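I have spent most of May trying to cancel a broadband contract and I would like to share my findings.

The provider is Truvik. I joined them because the leaflet said "no fuss". In fairness, signing up took four minutes and I was eating a sandwich for three of them.

To leave, you must first log in to something called My Truvik. To log in you need your customer number. Your customer number is in My Truvik.

Rang them instead. A recorded voice told me my call was important and that I was number 73 in the queue. I put it on speaker and cleaned the oven. I have never cleaned the oven before. There's a light in there.

Got to number two, then a click, then a different recorded voice asking how my experience had been, on a scale of one to five. I pressed one. It said "Thank you! We're so glad."

Second go. Reached a real person, very nice, who said she'd love to help but my line was looked after by Rilteck now. Had I not had the letter about Rilteck?

I had not had the letter about Rilteck.

Rilteck say they only do the wires. Anything to do with money, feelings or leaving is Truvik. 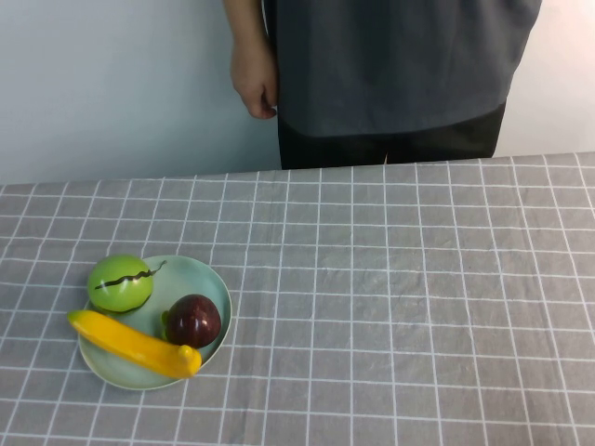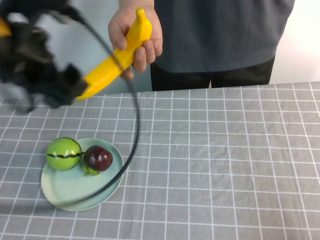

grey t-shirt, black trousers, one banana-like fruit

Anyway. Truvik's cancellation form. It's a PDF. You print it, sign it, scan it and upload it, and the upload box takes files up to 25 KB. I've had text messages bigger than that.

I don't own a printer. The library in Darkisville has one, and it was out of magenta, and it will not print black without magenta, on principle I suppose.

Fine. Went back the next morning with magenta restored to the town. Printed it, signed it, scanned it, shrank it until my signature looked like a squashed gnat. Uploaded. Got a reference number: 2647. Wrote it on the back of my hand like a teenager.

Three days later, an email. Subject line: "We've missed you." I hadn't gone anywhere. I couldn't. That was the entire complaint.

The email offered me a loyalty reward of 4000 Truvik points. I looked up what you can get for 4000 Truvik points. It's a tote bag. You pay the postage.

Rang to ask about 2647. They said references starting with a 2 are for new customers, and was I sure I hadn't joined again?

Reader, I had joined again.

So for about a week I had two contracts for one flat, which explains the second router. It came in a box you could keep a goat in. It has a blue light that can't be turned off, so I've put a sock on it.

Complaints team now involved. They ring from a withheld number at ten past seven in the morning and leave a message asking me to ring back the number they rang from.

Meanwhile I've had a quote from Tekleab, who are cheaper and whose website has a button marked Leave. I checked that before I checked the speed. Speed's a bit rubbish, to be fair.

Latest: contract one is cancelled. Contract two has a cooling-off period and I'm inside it by a day and a half. They're posting me a form.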